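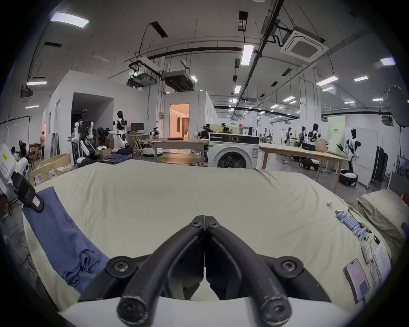
Doblar ropa en la nave - galería

Subida el 29/11/25, con prisas. Perdón por el orden, ya lo arreglaré.

Resumen rápido para quien llega nuevo: en Zarkstead tenemos el rincón de colada montado dentro de la nave. Cama, mesas, lavadora. Desde julio lo usamos para practicar doblado sobre superficie blanda, que es como dobla casi todo el mundo en su casa, encima de la cama y sin mirar mucho. Camisetas y vaqueros, de momento. Las sábanas bajeras quedan para otra galería (a ver quién se atreve).

Lo que llevamos visto hasta ahora, en desorden:

La cama gana a la mesa para estirar, pierde para marcar el pliegue. En blando el doblez no se queda, hay que pasar la mano plana después.

Los vaqueros, primero y aparte. Doblados y al fondo de la cama, que no estorben. Una pierna sobre otra, tiro hacia dentro, y luego en tres. Si se deja el pico del tiro por fuera el montón cojea.

La camiseta azul, la de siempre. Algodón fino, se arruga con mirarla. La tenemos en la rotación porque si sale bien con esa sale bien con cualquiera.

Sábana crema - bonita pero muy sufrida, se le nota cada mancha gris. La verde salvia disimula más y el azul se ve igual de bien encima.

Despejar la cama antes de empezar. Esto lo escribo para mi tanto como para los demás. Pilas, papeles, el móvil con la pantalla encendida... todo acaba en la sábana y luego hay que doblar en la mitad que queda.

La lavadora: puerta redonda, oscura, mando giratorio arriba. Programa corto y 14 minutos de reposo con la puerta abierta antes de sacar nada. No pregunteis de dónde sale el 14, salió así y así se quedó.

Mesa redonda clarita: para la ropa que espera. Mesa rectangular: portátil y notas. Intentamos no mezclar. Intentamos.

Más cosas sueltas. El cesto Ketow nos va bien, asas cómodas, aunque el fondo se comba con vaqueros mojados. El detergente de Sterkonine huele demasiado para el gusto de media nave, pero no deja cerco en el azul. La tabla Öberg la devolvimos, coja de una pata.

Y ya la camiseta, en la cama verde. Azul sobre salvia, estirada entre las dos pinzas blancas, con sus arrugas y todo. Los vaqueros doblados en la esquina del fondo.

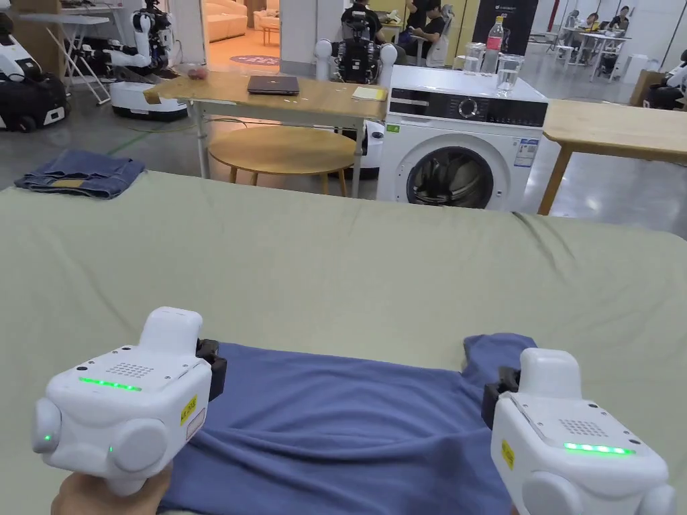 ¿Hay que estirar del todo la camiseta antes de doblarla?

Del todo no hace falta. Basta con que las costuras laterales queden rectas y las mangas abiertas, las arrugas pequeñas del centro se van al alisar después del primer pliegue. Si se tira demasiado del algodón fino se deforma el bajo.

Orden que seguimos con las camisetas, por si alguien lo quiere copiar:

Boca abajo, cuello hacia el fondo de la cama
Alisar desde el centro hacia fuera
Un lateral hacia dentro, manga de vuelta
El otro igual
Bajo hasta la mitad, y otra vez

Para el cajón, un pliegue más y de pie. Para la estantería se queda así.

Pendiente: funda nueva para el cojín, camisas de botones (miedo), y subir las fotos que faltan de julio. Hay 308 en la carpeta y he revisado 52, asi que paciencia. Las de toallas van en página aparte porque ahi el método es otro y se hace larguísimo.

Sigo otro rato, que tengo una tanda por tender.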